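Search this book Enter keyword Go

Chapter 2
Going to See One: The Open Day and the Demonstration

Every student who takes this course ends up standing in a room with a robot arm before they've read enough to know what to look at. Fine. This chapter is for the night before the visit. Read it on the bus if you have to.

Our running case is the October open day at the Rurkside lab, where a Franka arm handles cloth on a kitchen counter. Keep a pencil handy.
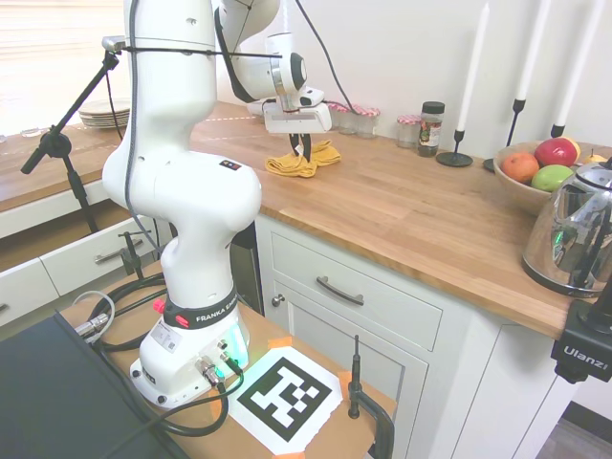
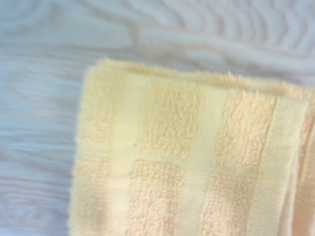
2.1 Why cloth, why a kitchen

Visitors expect car doors and sparks. Rurkside shows them a bit of yellow cloth. Some walk off. The ones who stay tend to ask better questions than the ones at the welding cell down the road in Gresbridge.

Cloth is hard. A box has six faces and keeps them. A towel has whatever shape it had when somebody let go of it, and a new one as soon as you touch it. Where's the corner? Is that an edge or a fold? Which layer is on top? A person answers all of this with fingertips and doesn't notice. A program has to get it from pictures, joint readings, maybe force at the hand, and then pick one point to close on.

Look at terry up close and you get stripes, loops, a fuzzy border. Plenty of texture, but a line in the weave can look a lot like the line of a fold. Remember this for Chapter 5, where we try to find edges by brightness alone and it goes badly.

The kitchen is there for clutter. Jars, fruit bowl, kettle, candle holders. A bare bench makes a cleaner demonstration and a much less useful one. Sharon Sang, who ran the Rurkside day, was asked why she didn't tidy up for guests. "This is tidied up," she said.

2.2 What you are looking at

Quick vocabulary. Full definitions in Chapter 3.

Base. The fixed end. Bolted or clamped, does not travel. On the Rurkside arm the maker's name is on it, so at least you can write down the make without asking.

Links and joints. Links are the rigid parts, joints are where they turn. Students mix these up all term.

Gripper. The hand. Parallel gripper means two fingers that close straight toward each other. No wrist flick, no thumb. Think about picking up a dish towel with two rulers and you have the idea.

Fiducial marker. The square black and white pattern on a sheet of paper, taped to the table by the base. A camera that finds the marker can work out where it is relative to the table. If the sheet gets bumped, the numbers are off and the arm may be wrong by the same amount. So do not lean on the table. Do not "fix" the tape.

Views. A room view shows the whole arm and its surroundings, good for "where is everything". A view from the wrist shows fabric and wood and not much else, good for the last inch or so. Neither is enough for most jobs. We come back to this in 2.4.

2.3 How a visit runs

It varies. Rurkside's went like this:

Sign in, coats off, long hair and scarves tied back. Lanyards too, people forget lanyards.

Safety talk. Short. Where to stand, who holds the stop button, what happens when it is pressed. If a host skips this part, ask for it.

The demonstration. Usually one task, repeated. Watch it more than once before you write anything. First time through you'll only watch the arm becuase it moves.

Questions. Then usually the host lets small groups closer, with the arm stopped.

Attendance on the day was 200, in groups, which is too many for one counter. Mutua Kombo took the overflow next door and went through the run log on a screen. His groups learned more, in our opinion. The log had 1,691 grasp attempts in it and 113 were marked "unsure", meaning the person labelling could not say from the recordings if the fingers had the cloth or not. Worth stopping on. Not failed, not succeeded. Unsure. Most published tables have no column for it.

2.4 Questions worth asking

Not "how much does it cost". They get that all day.

Who decides where it grasps: a program, or a person steering? Both are common and they look the same from behind the rope.

What changes between one try and the next? Same towel, same spot? Ask to have it moved.

What counts as done? Get the exact words.

Which camera is the decision made from? Then stand where you can see what that camera could see.

When did it last go wrong, and how. A good host will have an answer ready. Shirima's people brought a list to the Plasow demonstration and handed it out, which saved everbody time.

2.5 Before you go: exercise

Take a hand towel. Drop it on a table. Using two spoons only, held like gripper fingers, pick it up by a corner. Do it again with one eye shut. Write down each place you had to stop and look, and what you were looking for. Bring the list, we use it in Section 2.6.

Get chapter updates by email. Enter your address to subscribe. You can unsubscribe at any time.

Contact the editors | Copyright and permissions | Back to top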